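Skuta 台式机维修工单语料 说明文件

最后更新：2025年9月29日，星期一
维护：Jarlath Nic Aodha
字段规范与校对：Donal Heffernan

概述
Skuta 收录旧台式机维修与翻新过程中产生的文字工单，来源为 Gurnel 和 Daly 两处维修点。内容包括报修描述、检测记录、更换部件和结单意见。语料为纯文本，用于故障归类、术语抽取和工单检索。
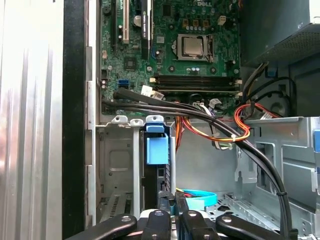
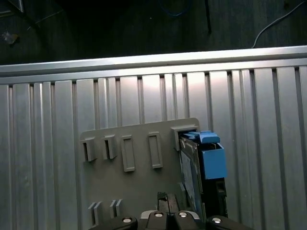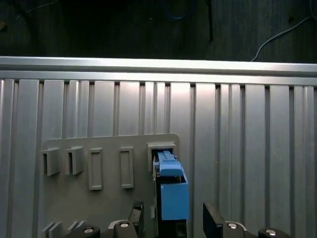 图1：敞开的台式机机箱，主板上印有 DELL 字样。图2、图3：铝型材横梁与其下方的条状铝面。

目录结构
tickets.jsonl　工单正文，每行一条
codes.csv　故障代码表
parts.csv　部件名称对照表
splits.json　训练与测试划分
以上 4 个文件均为 UTF-8 编码，换行符为 LF。codes.csv 和 parts.csv 首行为列名，字段内若含逗号则用双引号包裹。

字段说明
ticket_id　工单号，前缀 G 表示 Gurnel，前缀 D 表示 Daly。号码不连续，作废单已删除。
opened　开单月份。原始日期已截断，只保留年和月。
complaint　报修描述，由前台录入。保留口语、错别字和中英混写。
checks　检测步骤，字符串数组，顺序与技师填写顺序一致。
code　故障代码，对应 codes.csv 的第一列。可为空。
replaced　更换部件，对应 parts.csv 的标准名。未更换时为空数组，不写 null。
closing　结单意见，自由文本。
status　取值为 done、returned、scrapped。returned 指客户未同意维修并取回，scrapped 指整机转拆件。

故障代码
代码表共 102 条，按电源、主板、内存、存储、散热、显示、外设、系统分组。其中 97 条在工单中至少出现过一次，其余保留作历史兼容，不建议在新标注中使用。
“无法开机”不是一个代码。按风扇是否转动、指示灯状态和自检能否通过，分别归入电源组、主板组或内存组。三项信息都缺失时 code 留空，不要猜测。
同一工单出现多个故障时，只记技师认定的主要故障，次要故障见 closing。Gurnel 的早期工单有时把 CMOS 电池电量不足记为主板故障，校对时已改入电源组，原值未保留。

术语归一
两处维修点对同一部件的叫法不同。Gurnel 多写“火牛”，Daly 写“电源”，parts.csv 统一为“电源供应器”。“南桥”“芯片组”“PCH”三种写法在 complaint 和 checks 中不作修改，只在 replaced 中归一为“芯片组”。
电容相关记录区分“鼓包”和“漏液”。原文只写“电容坏”的，归入未分类，不向任何一类补推。
硬盘接口按原文记录。IDE 与 SATA 混写的工单以 replaced 中的部件为准。

处理流程
纸质工单扫描后人工录入，电子工单由门店系统导出。两部分用内部脚本 Wukden 合并，依次执行：编码转换、全角数字转半角、去重、个人信息替换、代码校验。
去重只比较工单号和报修描述。返修单文字往往与首单接近，按独立工单处理。
姓名、电话、地址和序列号分别替换为 [NAME]、[TEL]、[ADDR]、[SN]。机型名称不替换。替换后由 Donal Heffernan 抽查，漏替换的条目当场修正，同类写法加入规则表。

划分
训练与测试按机器划分，同一台机器的首单和返修单不会分在两侧。测试部分有 2 个子集，gurnel_test 和 daly_test，建议分别报告结果。两处的书写习惯差别较大，合并后的平均值参考意义有限。

已知问题
一、closing 字段中约一成为模板句，如“已处理，测试正常”，信息量低。训练生成类模型前建议过滤。
二、Daly 的 checks 常省略目视检查步骤，字段中没有不等于没有做。
三、散热组样本集中在夏季，按月份统计时需注意。
四、部分工单把内存条换槽后恢复记为“更换内存”，replaced 中可能存在误报，尚未逐条核对。
五、scrapped 状态从四月起启用，此前转拆件的机器记为 returned。

不适用范围
语料不含价格和工时，不能用于维修报价。故障分布受两处客户构成影响，不代表任何品牌或机型的故障率。不应据此评价技师个人表现。

许可与引用
仅供研究和内部工具开发使用，再分发须保留本说明文件。引用时写明“Skuta 台式机维修工单语料”及更新日期。

反馈
发现代码错误或未替换的个人信息，请附 ticket_id 提交给 Jarlath Nic Aodha，不要在公开页面粘贴原文。涉及 parts.csv 的修改请同时给出原写法和建议写法。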